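WHERE DOES THIS LIVE?
Speaker notes, Urunura open afternoon, Room 826
15 minutes including questions, so really 12 and a scuffle

Before starting

Check the clicker. If the clicker doesn't work, say "next, please" in a firm voice to whoever is nearest the laptop. Water on the left. Do not lean on the lectern, it has wheels and nobody has found the brake.

Opening (2 minutes)

Good afternoon. I was asked to talk about good practice at the shared bench, and I said yes in September, when the date seemed theoretical.

Ask for hands: who has a shared table at work? Who has moved something on it this week that didn't belong to them? Who put it back? (Wait. Enjoy the hands going down.)

I have been tidying other people's tables for nine years. I'm not a tidy person. My car is a disgrace and my kitchen drawer won't open past the potato masher. But I can't get any work done on a table where I have to clear a space with my forearm first, and that is as close as I come to a philosophy.

The question in the title is the one I ask all day. I hold up an object and say, where does this live? People look at me as if I'd asked where it went to school.

Slide: the cast (3 minutes)

Most things on a shared table fall into one of two groups. There are residents, and there are visitors. A resident has a spot and is used there. A visitor came for one job and is still on the sofa.

A rack of tubes is a resident. It's awkward to carry, it has a shape that tells you what goes in it, and anyone can see when it's in the wrong place. I have never had an argument about a rack. Tape is a visitor by nature. It gets brought over to stick one thing down, then it stays, and a second roll is fetched by someone who couldn't see the first. Double-sided is the worst for this. People treat it as a private treasure and leave it lying in public.

Then there are the small soft cubes. Every bench I've ever dealt with has its equivalent: pegs, corks, offcuts, the little feet off something. Too small to have a shelf, too useful to bin. They collect next to larger objects, like ducklings.
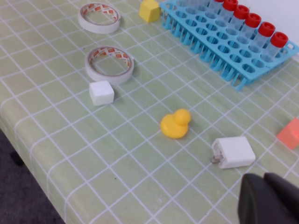

Demetrio Collado maintains that the tape is the real resident and the rack is just passing through, and that any table without tape on it within arm's reach is a table where people get up, go to the cupboard, meet a colleague and come back after lunch.

(Pause. He will be in the second row and will say it out loud if I don't read it out, so read it out.)

He has a point, and I've been refusing to concede it for most of a year. The answer we settled on at Gallardo was one roll per table, on a hook at the end, with the table's name written inside the core. Any further rolls go back to the cupboard at the end of the day. It has held up rather well. The hook fell off once and was put back up with double-sided tape.

Slide: the grid (2 minutes)

A word in favour of printed squares. If you work on a gridded cover or a gridded mat you already own the best tidying tool there is, and you're probably using it as a place to put your tea.

You can say "back left, where the line meets the corner of the rack" and be understood. You can leave a block of squares empty on purpose. At Iden they keep a strip free along the front edge of every table, and the rule has no wording at all, people just don't put things there. I asked how they'd managed it. They told me somebody stood in the doorway looking disappointed for a fortnight.

If the cover is laid at an angle, leave it at an angle. I once spent a morning squaring up a cloth and everyone who worked at that table was cross with me until they'd turned it back. They had learned where things went by the slant of the lines. I had improved it for visitors.

Cloths creep, by the way. Mats creep less. Have an opinion about this ready, someone always asks. (Mine: cloth if the table gets knocked, mat if anybody goes near it with a knife.)

Slide: things with leads (3 minutes)

Slow down for this section. It's where I lose people, usually to their phones, which is apt.

Everything I've said so far works for objects you can pick up. It falls apart the moment an object has a lead coming out of it. A black box with a light on the front can't be tidied by a stranger. You don't know what it does, you don't know who'd shout, and the light is on. So it stays, and things are arranged respectfully around it, and in two years it has become part of the building.

My advice is to give it height. A raised platform at the back or side, something plain that lifts the box off the working surface, and the leads go off one side and stay there. You've moved the problem up by a few inches, I know. But you can wipe the mat, and you can slide a tray past without taking the network down. 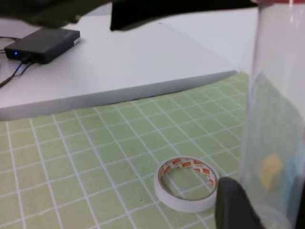 The leads themselves need slack, and slack needs somewhere to go. I see two schools. One ties everything down so hard that the first person to shift the box pulls the plug out. The other lets it all hang and says it's "temporary", a word I've seen written on a label that had gone brown. Leave one loose loop, kept to the side where no hands are working, and label both ends. Both. A lead with one label is just a lead with an attitude.

Bodix went further and put a card under every powered item: what it is, who to ask, can it be switched off. Three lines. They had one card that said "unknown, unknown, no", and I'm told it was the most useful of the lot, as it started a conversation that ended with the thing going in a box in the cupboard. Nothing stopped working. They still have it, in case.

(If running over, skip the Bodix story. If Bodix people are in the room, also skip it.)

Slide: what to do when you get back (2 minutes)

Keep it short, they'll be looking at the biscuits.

Pick one table. Take off the visitors and put them on a tray at the end. Leave the tray out for nine working days with a note on it. Whatever gets claimed has an owner, so ask the owner where it lives and write down the answer, even if the answer is rude. Whatever's left goes in the cupboard.

Don't touch the leads on the first day.

Don't do it while people are out. I did that once at Gallardo, very pleased with myself, and at ten past nine the next morning I was shown a bare patch of table and asked what I'd done with somebody's "system".

Questions

Likely: what about drawers? (Against.)
Likely: do labels really help? (Yes, for a month, then redo them.)
Certain: Demetrio, on tape. Let him have two minutes, then point at the clock.

Return the clicker to the front desk. They know where it lives.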